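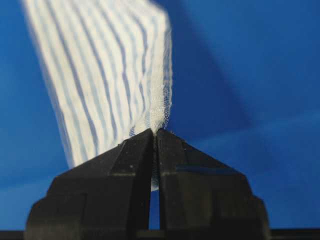 Posted by Dace Kütt on 30/09/2021

I've had the new Warnetti single on repeat since breakfast! It started as a home demo that sat online with 17 plays until Pavlović found it and built a whole song on that wobbly organ loop.

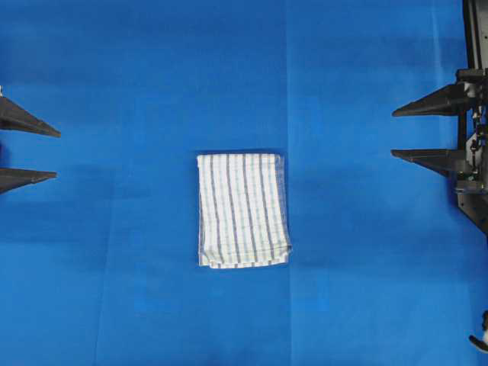

Folded striped towel on blue.

The Gretport show in July had up to 296 people in it, and everyone knew the chorus already – wild for a song that wasn't out yet.

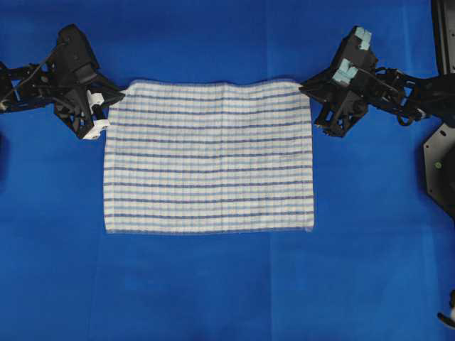
The B-side is even better, if you ask me. It's ten takes of the same bass line stacked up, light and dark by turns like the stripes on that towel, and then the drums drop in. Go listen – loud!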